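Chapter 7
Rearrangement in Simulated Homes

7.1 What this chapter covers
7.2 The task and its score
7.3 Holding state and what it leaves out
7.4 The Pindden baseline
7.5 From simulation to the Siltby apartment
Exercises and further reading

Chapter 6 treated grasping as a problem with a clear end point. The gripper closes, the arm lifts, and the trial is scored. In a home, a grasp is only one step. The robot has to find an object, reach it, carry it through a space full of furniture, and set it down on a surface that was never designed to receive it. This chapter deals with that longer chain of steps, called rearrangement, and with how results on it should be measured and reported.

Most of the results below come from simulation. A learned policy may need millions of steps of practice, and few labs can supply those on hardware. Simulation also lets two groups run the same episode from the same starting state, something a real living room does not allow. The price is a set of gaps between the model and the world. Soft surfaces are the worst case. A couch cushion is often stored as a rigid mesh with wrinkles in its shape and none in its physics, so an object placed on it rests as it would on a table. Readers should keep this in mind whenever a success rate for "place on couch" appears next to one for "place on counter."

7.1 What this chapter covers

We follow one study from start to finish. Caroline Mabula and Gitau Sang trained a mobile arm in Minja, a simulator of furnished rooms, on pick-and-place tasks with common household objects. Their training set held 3,000 episodes. The test set held 987, all in room layouts the policy had not met before. The method, called Pindden, splits the task into 3 skills: go to, pick, and place. A small planner chooses which skill runs next.

The study is useful for teaching because its first version failed in a way the headline number hid. The authors reported the share of episodes in which the object ended within the goal region. Kimutai Ndung'u and Amr Naciri later replayed the test set at Ferport and logged contact forces at every step. In 229 episodes counted as successes, the arm had pushed against furniture harder than the limit set for the real robot. Under the stricter rule those episodes are failures, and the ranking of the methods in Table 7.2 changes.

Three questions come up again and again in the sections that follow:

When does a place begin? The planner hands over control while the object is still in the air, and the handover pose affects everything after it.

What does the policy know about the object in its grip? Pindden receives one bit, held or not held. It gets no estimate of how the object is turned.

What counts as done? A score based on position alone accepts an object that is balanced on an edge.

The second question matters most for objects that are flat, hinged, or both. A mug can be modeled as a short cylinder with little loss. A laptop cannot — its lid sets the outer bounds of the shape, and a collision check that uses the closed shape will be wrong for a laptop held partly open.

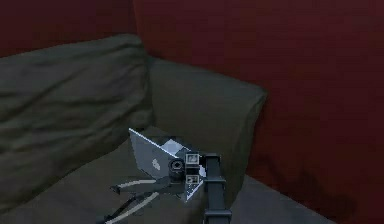
Bakari Lema proposed a simple fix, which we develop in Section 7.3. The held object is treated as an added link of the arm, with its own pose and collision shape, from the moment the grasp is confirmed until the gripper opens. The planner then checks the arm and the object together. The change adds little to the cost of each step, but it requires a pose estimate at the time of the grasp, and errors in that estimate carry through to the place.

Before reading on, review the notation for rigid transforms in Section 2.4. The symbol T with subscripts g and o stands for the pose of the object in the gripper's own coordinates, and it is held fixed during a carry unless the text says that slip is allowed.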